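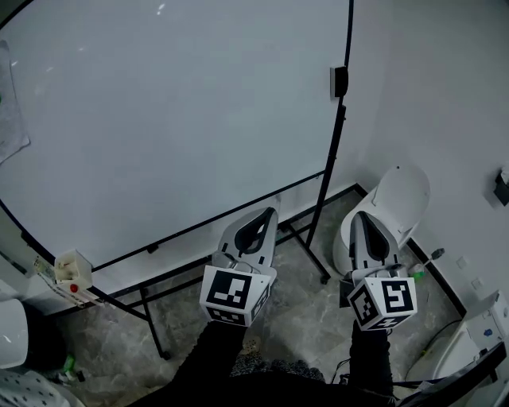 Grippers and whiteboard, Session 2

Courses > Tabletop Wargame Design > Session 2: Building a Legal Army List

Search this site Go

Session 2 handout
Tutor: Sorcha Horgan

We use the Clokevwood rules for all list exercises. If you own the older Horkesance book, the unit names match but the costs do not, so work from the printed sheet.

1. Points and detachments

Every list is made of one main detachment and up to 2 support detachments. The main detachment must spend more points than any support detachment. A commander counts toward the main detachment even when it rides in a support transport.

Heavy units fill heavy slots only. A light unit can go in an open slot, but it loses its scouting move for that game.

2. Worked list

Diarmuid Fitzgerald's Matura armored list from February comes to 1603 points. The last change he made was a Nic Aodha scout troop at 86 points, swapped in for a second mortar team. The list is legal. It is slow on the left flank and has no answer to fliers before turn three.

3. Strategy rating

Add the ratings of all detachments and drop the highest. Ties go to the player with fewer activations. An army with 13 or more activations takes a penalty of one, which catches most infantry lists.

4. For next session

Write one list from any faction on the sheet. Show the cost of each upgrade on its own line. Underneath, name the unit you would cut first and what you would spend the points on.

Bring dice and a tape measure. Terrain is covered in Session 3.

2 comments | 13 shares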